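Speaker notes - Comparing two hand-held grippers on drawer tasks
Session time: 11 minutes, questions at the end

Slide 1. Opening
Thank the hosts and state the scope. The Alteo evaluation group compared two hand-held grippers, the Mastach and the Pyo, on household furniture. Results for the Conder arm belong to the afternoon session and should not be discussed at this point. If asked, refer the audience to that session.

Slide 2. Why drawers
Drawers were selected in February after the first round of shelf tasks gave nearly identical scores for both tools. A drawer calls for a steady pull along one line. Small errors in wrist angle show up quickly in the recorded path. Mention that curved fronts were included on purpose, as flat fronts had been covered in the earlier report.

Slide 3. Method
Each operator completed 10 practice pulls with each gripper before recording began. The order of the two grippers was switched between operators. Every recording was reviewed by a second person, who marked it usable or not usable without knowing the operator's own rating. Pause before moving on; this slide draws the most questions.

Slide 4. The wrist view
Leave this slide up for a full minute.

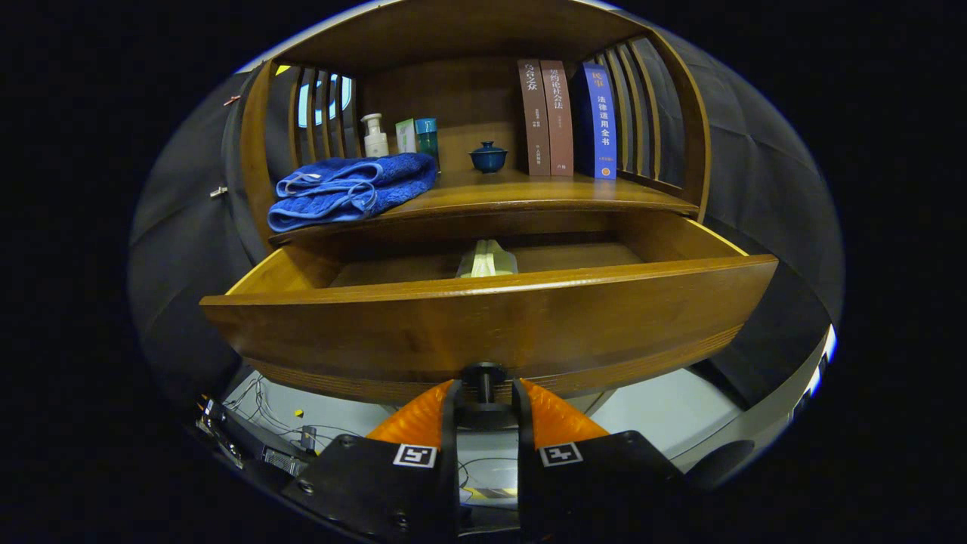

Wrist camera view: curved cabinet with the drawer open, orange fingers in the foreground.

Direct attention first to the markers on the two gripper housings. Finger opening is computed from the distance between them, so both must stay readable through the entire pull. Then point out the curved drawer front. It has no flat face for the fingers to line up with, and operators approached it at a wider range of angles than expected.

Slide 5. Results
Of the recordings made with the Mastach, 82 percent were marked usable. The Pyo was lower, chiefly on account of lost markers at steep wrist angles. Do not read the table aloud. State the main figure and note that 33 recordings were set aside over a clock fault - these are not counted against either tool.

Slide 6. Limits
One room, one lighting setup. The group makes no claim about heavier drawers or about long-term wear of the fingers.

Slide 7. Next steps
Repeat the curved-front task with a revised marker mount on the Pyo. Printed handouts are by the door.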